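Household and Shop Automation > Manipulation > Questions

Can a machine tidy up soft toys yet, or is that still years off?

Asked by Radwa Tahiri

I run a small consignment shop for children's things. A large part of closing time goes to returning items to their bins: plush animals, folded blankets, board books. The books I can imagine a machine handling. The soft toys I am less sure about, as no two are the same shape and they change shape when picked up.

What I would like to know:

1. Is there any arm on sale now that can take a plush toy off a table and put it in a plastic basket, without someone standing over it?
2. If so, what is the rate? I have 70 soft items out of place on a normal evening and can do all of them in the time it takes the register to close out.
3. Is the difficulty in the gripper or in the software?

I have had a quote from a reseller for a Garel arm with a two-finger gripper. The quote says "suitable for mixed goods" and gives no test results. I am not looking for a research project.

Answer by Jitendra Chaudhary (accepted)

Short answers: yes under supervision, slow, and mostly the software.

I work on grasp data for soft goods. The gripper in your quote is probably a parallel type, two padded fingers that open and close. For plush this is fine. Pile fabric compresses between the pads and gives plenty of friction, so grip force is rarely the limit. The trouble is on both sides of the grip. Before it, the system has to choose where to close on an object that has no fixed outline. After it, the toy hangs in a shape that was not there when the choice was made, and the release has to allow for that.
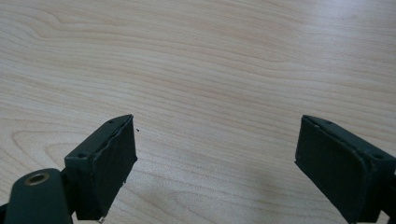
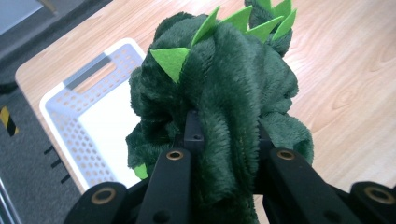

Soft Goods Handling Group, Drerkarex – fingers open over the bench, and closed on a plush dinosaur

Look at the fabric in the second one. Once it is squeezed, the body is folds and the felt spikes are the only part with clean edges. A planner that depends on matching the toy to a stored model has very little left to match. Current practice is to skip the model and learn from many recorded grasps, which works better but needs a lot of recordings. Our last set had 143 different soft items and we still see failures on long tails and on anything with loose straps.

On rate: our bench arm needs about 200 seconds for a pick and place with checking turned on. It can be run faster with checking off, and then it drops things or hangs a leg over the side of the basket and reports success. For 70 items you can do the arithmetic. A person wins by a wide margin.

On the basket: use a wide one with low walls and fix it to the table. A light basket shifts when a toy drags on the rim, and then every later placement is off by the same amount.

I would not buy for this task in 2020. Ask the reseller for an unedited run on your own stock, at least one full bin. If they decline, you have the result.

Comment by Radwa Tahiri: Thank you. I asked for the run. They offered a video of cartons.

Comment by Jitendra Chaudhary: Cartons are a different problem – flat faces, known sizes, usually suction. It says nothing about plush.

Answer by Khadija Metwally

Partly disagree with the above. You do not need to place each toy neatly, you need it in the bin. We tried an Astness unit in a toy library, dropping from a height into a deep tub, checking off, and let it run after closing. Most of it was in the tub by morning. The rest was on the floor and we picked it up by hand. Speed does not matter much if the building is empty.

Two cautions. Keep beads and button eyes away from the finger pads, they wear the surface. And it cannot sort. If you need bears in one bin and rabbits in another, this will not help you.

Comment by Kenza Farouk: What was "most"? Without a number this is hard to use.

Comment by Khadija Metwally: We did not log it. Better than half, I would say.

Answer by Chaimae Helmy

Has anyone used the Ragab one? The site says it folds too. We have a bigger shop and mostly need folding.

Comment by Jitendra Chaudhary: Please post folding as a separate question. Cloth on a flat surface has its own methods and the answers will get mixed up here.

Last edited May 10, 2020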